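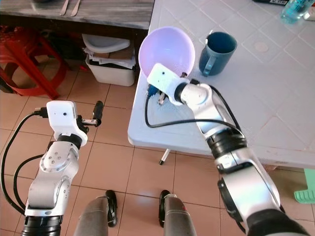
Why Do We Clear the Table?

Think about the last time you got up from breakfast. Maybe you were in a hurry to find your shoes, and your bowl stayed right where it was, and so did your mug, and so did your water bottle with one sip left in it. Don't worry, it happens in every house, mine included! But a table is a bit like a sheet of drawing paper. If it is already covered, there's no room for the next thing, and a table gets used for an awful lot of next things: homework, puzzles, birthday cakes, and long talks with your grandmother about when she was small.

What goes first?

Start with bowls, and especially any bowl near the edge of the table. A bowl is wide at the top and narrow at the bottom, so its rim can stick out past the edge even when the rest of it is safely on the table. An elbow comes along, bumps the rim, and over it goes. Slide the bowl toward the middle, then pick it up with both hands, one on each side.

Why does a mug have a handle?

A mug may be full of something hot, and the handle keeps your fingers away from the warm part. It makes carrying easier, too. Before you lift one, peek inside. Dark mugs are sneaky, and it can be hard to tell whether there is a little cocoa left at the bottom (my friend Marlene McIntyre once found out with her socks). If there is, walk slowly to the sink and pour it out before you do anything else.

And the bottle?

Check that the lid is on tight. Then carry the bottle upright, the way you would carry a candle. If you can see through the sides, you can tell how much is left without opening it, and that's quite handy.

Now look at the tabletop

Once the dishes have gone, bend down until your eyes are nearly level with the table. Crumbs and bits of fluff that you missed from above will often show up from down there. Streaky patterns are very good at hiding things, so take your time. Tiny specks count! 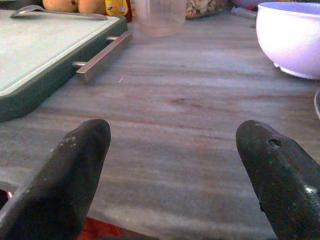 Wiping, the proper way

Wet a cloth, squeeze it out hard over the sink, and start at the side of the table farthest from you. Pull the cloth toward yourself in long stripes, and cup your other hand under the edge to catch the crumbs. If a cutting board is out, ask a grown-up to check for knives first, then move the board and wipe underneath it. Boards with a raised edge like to collect crumbs in the corners, so give those a good look before you put the board away.

Then hang the cloth up so it can dry, and go find those shoes.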